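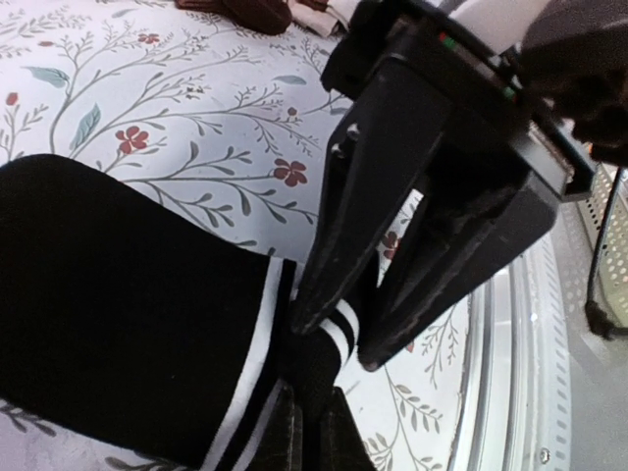
Black sock with white stripes, on the botanical print sheet.

I have been keeping a record of our drying times since March, and enough of it has built up to be worth writing down. The short version is that spin speed matters more than I had assumed, air movement matters more than temperature, and the dehumidifier costs less to run than leaving the heating on for the same purpose.

The flat is on the first floor in Sukatcombe, north facing, with no outside space. Everything is dried on a two-rail airer in the back bedroom. The room has one window and a door that does not shut fully unless lifted. I mention the door because the gap under it changes the results, and I did not account for it in the first few weeks.

Method

Each load was weighed dry before washing, then again when it came out of the machine, using a hanging luggage scale and a large bag. The weight of the bag was subtracted. A load was counted as dry when two weighings an hour apart gave the same figure. The luggage scale reads in steps of ten grams, so anything finer than that is guesswork. I logged 146 loads. Of these I discarded the ones where somebody had added or removed items partway through, which left 126.

Thongchai Phuthong, who writes the Rararero pages on home energy, suggested weighing a single cotton towel alongside each load as a reference. I wish I had done this from the start. A mixed load is a poor standard, as the proportion of cotton to synthetic alters everything that follows.

Spin speed

Our machine offers 800, 1200 and 1400. I had always used 1200 on the grounds that the faster spin creased shirts. It does crease shirts. It also removes enough extra water that a load of towels finished several hours sooner, and the difference held in both warm and cold weather. For shirts I have stayed at 1200. Everything else now goes on 1400, including bedding, which I smooth out by hand while damp.

A second spin after the first is also worth running for heavy cotton. It takes nine minutes and I could measure the weight lost each time. On synthetics it made no difference that the scale could register.

Spacing

Socks are the awkward case. They are small, so the temptation is to fill gaps with them, and the gaps are what the air needs. Thick ones folded over a rail dry on the outside and stay damp where the fabric doubles. I now peg them by the toe from a hanger, with the cuff open and facing down. This takes longer to set up and they dry with the rest of the load.

Duvet covers should not go over the airer as a tent if anything is drying underneath. I tried it four times. The cover dried at its normal rate and the items beneath were still damp the next morning.

Heating, fan, dehumidifier

With the window shut and the radiator on, relative humidity in the room reached 69 per cent within two hours and stayed there. Drying slowed to match. With the radiator off and a desk fan pointed across the airer at low speed, the same sort of load dried sooner, provided the window was open slightly. On wet days the open window gave no benefit.

The dehumidifier is a second-hand compressor type, bought from a man in Clillbridge. It works best with the door and window closed, which is where the gap under the door comes in. I blocked it with a rolled towel and the tank filled noticeably faster for the same load. Anyone drawing comparisons with their own figures should check for draughts first.

Compressor units lose efficiency in a cold room. Below fifteen degrees ours spent a good deal of its time defrosting. Nuanchan Nuchit has a desiccant model in an unheated garage and reports no such trouble, though it draws more power. I have not tested one.

Running cost

I put a plug-in meter on the dehumidifier and the fan and left it there. The heating is harder to separate, so I have compared gas readings from weeks of similar outside temperature and accept that the result is rough. Even allowing for a generous error the dehumidifier was the cheaper of the two.

Outstanding

The filter on the dehumidifier needs cleaning more often than the manual says, at least in a room with bedding in it. I have not yet worked out whether fabric softener affects the weight of water held in towels. Boonmee Tanasarn says it does and has offered to lend me a better scale. Readings for the winter months will go in the same spreadsheet, with the towel included this time.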